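The arm was called Dilla, and Kathleen Moynihan had told Liam at the outset that a thing should earn its name before it was given one.

She had rented the back room at Clokaneck for years, mostly for chairs. Liam Ó Dubhghaill had talked his way in with a trailer, a coil of cable and a promise to pay half the power. By October the good table had been moved in beside the chair with the paw-print fabric, and the bench that was supposed to be shared held nothing but motors.

"Basket and box," he said. "That's the whole job. If it can do a basket and a box it can do a kitchen."

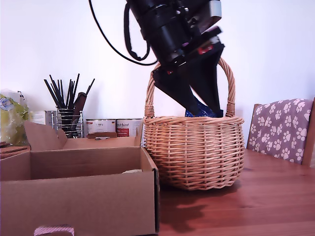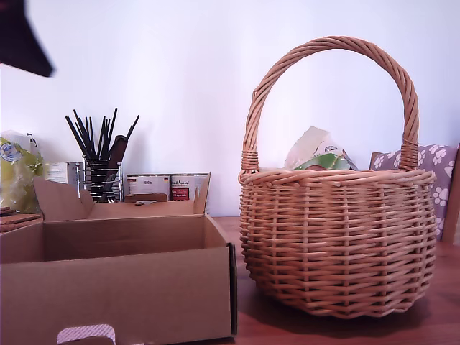
"Can it do a kitchen?" Kathleen said.

"Not yet."

"Can it do a basket and a box?"

Liam said the calibration was out. He said this the way other men say it looks like rain, with his eyes on something further off. He typed a line into the laptop and Dilla swung back to its rest position, shoulder first, then elbow, with a whirr like somebody winding a cheap clock.

Áine Dunne had come by to borrow a clamp and stayed. She was sitting on an upturned paint tin with the clamp in her lap.

"What did you spend on it?" she asked.

"Parts or time?"

"Parts. I don't want to know about the time."

"Two grand. 2000 on the nose, if you don't count the wrist."

"Why wouldn't we count the wrist?"

"I bought it twice."

Kathleen went back to her sanding. She had a seat half done for a woman in Trandham, and the woman had rung that morning to ask, politely, whether it was still half done. It was. Every few minutes she had to stop, as Liam wanted the dust kept down while the arm was moving. She had pointed out that a kitchen would have flour in it. He had written that on a piece of tape and stuck it to the laptop lid, which she thought was meant as a compliment.

"Right," he said. "Watch this one."

They watched. The arm came over the basket, slowed, and went down. The fingers closed. Liam held his breath and so, to her annoyance, did Kathleen. Dilla rose with great dignity, travelled across the table, opened its fingers over the box and let go of nothing at all.

Áine clapped.

"It thinks it's got it," Liam said. "See? The log says it's got it. That's nearly all the way there."

"My brother thought he had a driver's licence," said Áine.

He ran it again. He ran it with the lamp on and the lamp off. He changed a number from 6 to 20 and the arm moved so fast that Áine took her feet off the floor, and he changed it back. The colour had gone up in his neck. Kathleen had been ready to enjoy this, and found she was enjoying it less than she'd planned.

"Who's it for?" she asked him.

"How do you mean?"

"Who's going to have it in their house?"

He fiddled with the cable where it looped near the wrist. "Xiaoyan Dong reckons there's money in it. Gilmartin's are looking for something for people who can't lift. She's seen their list, what they want it to do. A hundred things on it."

"And this is the first one."

"This is the fourth. I skipped a few."

Kathleen thought about her mother, who could not lift much in her last years and who would have thrown a slipper at Dilla before it got past the dresser. What her mother had wanted was somebody to come in at four and argue with her about the radio. She didn't suppose that was on the list. She nearly said so, but Liam had crouched until his eyes were level with the tabletop and was squinting along it, one hand flat on the wood, and he looked about twelve years old.

"The table's out of level," she said.

"It's what?"

"That leg's short. The left one, at the back. It's always been short. I used to keep a beer mat under it."

He looked at the leg, then at her. "How short?"

"A beer mat short."

"Kathleen. I've been at this since the start of the month."

"You never asked about the table. You asked about the power."

Áine laughed so hard that she dropped the clamp. Liam got down on the floor, and Kathleen folded a square of worn sandpaper and handed it to him, then a second one. He wedged them under. He put his palm on the corner and leaned, and nothing rocked.

"It won't be that," he said. "It can't be only that."

"I don't expect it is," said Kathleen.

He ran it. Over, slow, down. The fingers closed, and she heard plastic crackle. The arm rose with something white hanging from it by a corner, swung out over the table, and stopped dead halfway with a red line of text on the laptop.

Nobody spoke. The bag turned a little one way and a little the other.

"Now what's it doing?" said Áine.

"Thinking," said Liam.

"Well, tell it I've a seat to finish," Kathleen said, and picked up the sander, and waited with her thumb on the switch.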